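Chapter 4
Small Things and Where They Live

When I was first learning to keep house, in a rented room over the bakery in Grerkadport, I owned so little that I was sure I could never make a mess. I had a bowl, a couple of cloths, a sponge and a table, and by the end of my first week I couldn't find any of them! Vojtěch Vaněk, who taught the evening course in household management that I eventually signed up for, listened to my complaints very kindly and then asked me where the sponge lived. I told him it lived wherever I had last put it down, and he wrote that on the board and left it there for the rest of the term.

This chapter is about answering his question properly. In Chapter 3 we dealt with closets and shelves, the big storage, and if you did the Clinwood floor plan exercise you'll have your sketch handy (please keep it, we come back to it on page 88). Now we turn to tabletops, and to the small objects that drift across them all day long: bowls, coasters, folded cloths, sponges, the desk calendar, the little bin that is forever in the way until the moment you need it.

We will work with three ideas. A home is the spot an object goes back to. A neighbor is something it is handy to keep beside it, as a cloth and a sponge are neighbors. A clearing is the open part of the table that you leave alone so that there is somewhere to work, and it is the part that beginners give up first, usually to the mail.

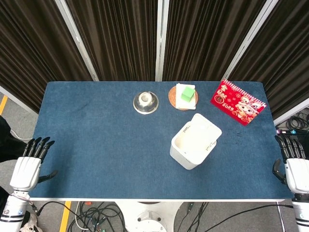

Before you read on, choose one table where you live and spend 20 minutes with it. Don't tidy yet, please, tempting as it is. Write down each small thing you find, and next to it write its home, if it has one, and its neighbors. Leave a blank where you don't know. My own first list had a great many blanks, and I still have it tucked into the back of my old course binder.

Words to know in this chapter: home, neighbor, clearing, drift, reset.

4.1 Finding the Clearing

Start with the edge of the table where you usually stand or sit, and work away from yourself.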